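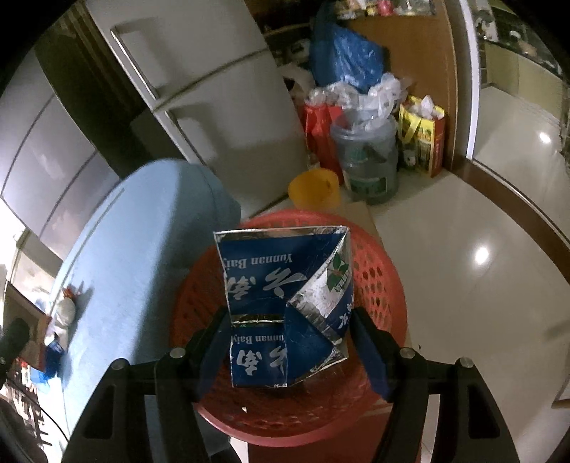
Why buy a second set of grippers before the first one has worn out, asked one of the engineers at Sumeck when we sent round the draft budget. The question changed how we planned the rest of the purchase, so we take it up before the price comparison.

Figure 4. Hand-held gripper with a crumpled carton between its fingers, over a round red plastic basket. Household tidying task.

5.2 Equipment plan and spare parts

Our first draft treated the gripper as a single item with a single price. The quote from Meijer was $1,970 per unit, with the fingers, linkages and pads included. On that basis the choice seemed simple: buy one unit for each collector, keep one in reserve, and spend what was left on collection time.

The draft left out wear. Household tidying puts the fingertips to work on items that differ a great deal in stiffness and surface. A carton like the one in Figure 4 is creased, partly flattened and edged with a shiny border, and the pads have to hold it by whatever part can be reached. Other items on our task list are soft, such as bags and cloths, or small and hard, such as bottle caps. We had no wear data for a mix of this kind, and the supplier's service guide was written for bench use.

We therefore split the gripper line in the budget into two parts. The first covers the body and arms, which we expect to last through the project. The second covers the finger pads, which we plan to replace after every 500 hours of use, or sooner if a collector reports slipping. Purnetti offered pads separately at $90 a pair, and they fit the Meijer fingers without any changes. Whole spare units stay in the plan, but they are there to cover breakage and shipping delays and are no longer our answer to worn pads.

Shipping turned out to matter more than we had allowed for. Pads can go in a padded envelope. A full unit needs a case, a customs form and someone at home to sign for it. At the Wuna site, where collectors work in ordinary apartments with little storage, a spare unit also has to be kept somewhere out of the way – usually on top of a cupboard.

The reply we gave to Sumeck was that a second set is worth buying only for sites that cannot get a replacement quickly. Wuna is one of these. The main office is not, and we removed the spare from its budget in May. The money went to pads and to a small fund for items used up in the tasks, such as baskets and bins, which the first draft had left to the collectors to pay for.

We did not budget for a fixed arm at this stage. The hand-held units let us find out which tasks are worth automating before we commit to a reach, a payload or a mounting point. Section 5.3 gives the costs by site.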